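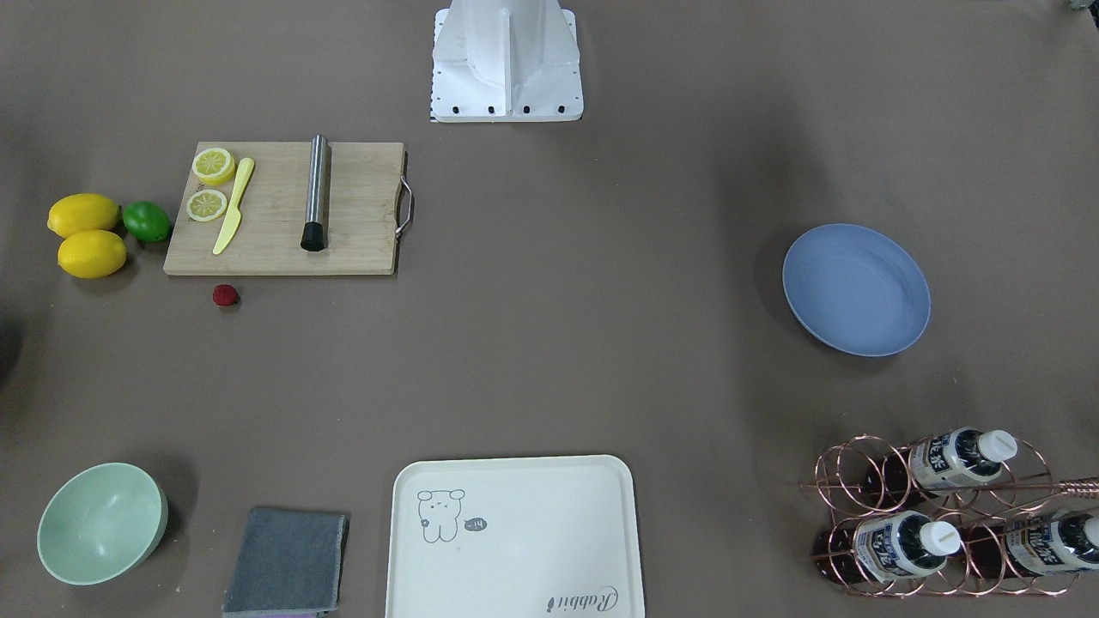

How do I stop my cutting board smelling like onions?

Posted by Natalia Serrano, 11th August

Hi everyone! I cook for five most nights and I go through a silly amount of onion and garlic. My bamboo board now smells so strong that the fruit I cut on it tastes like last night's curry. I've washed it with dish soap (twice, hot water, real scrubbing) and it comes back as soon as the board is damp. I've had it since November and I don't want to toss it. My sister says bleach, my mother-in-law says sunlight. Help?

Tiruwork Ambaye

Skip the bleach, please! I ran a little lunch counter in Kurnville for years and onion boards were my daily headache. What worked for me was coarse salt and half a lemon. Sprinkle a good handful of salt over the board, rub it in with the cut side of the lemon, go with the grain, and press hard enough that the juice comes out. Leave it ten minutes, scrape off the gray mush, rinse with cool water and stand the board on its edge to dry. Not flat on the counter - the underside stays damp and you're back where you started.

Do that once a week or so. If it's really bad, make a paste of baking soda and water the next day and do the same thing with that. I wouldn't mix the two together, it fizzes nicely but they mostly cancel each other out.

Once it's bone dry, wipe on some food-grade mineral oil and leave it overnight. Mine used to drink it up the first few times. An oiled board doesn't soak up onion juice nearly as fast.

Flynn Wihongi

just get two boards. one for onions one for everything else. cheap plastic one is fine for the onions

Naveen Lodhi

Agree with Tiruwork on the salt, and I'd add one thing: wet the board with cold water before you start chopping. The wood fills up with plain water first, so less of the onion gets in. I tried vinegar too and it helped a bit, but then the kitchen smelled like vinegar until bedtime and my wife had opinions.

If it still stinks after all that, sand it lightly with 200 grit, wipe off the dust and oil it again. Took me one evening, and mine is still going.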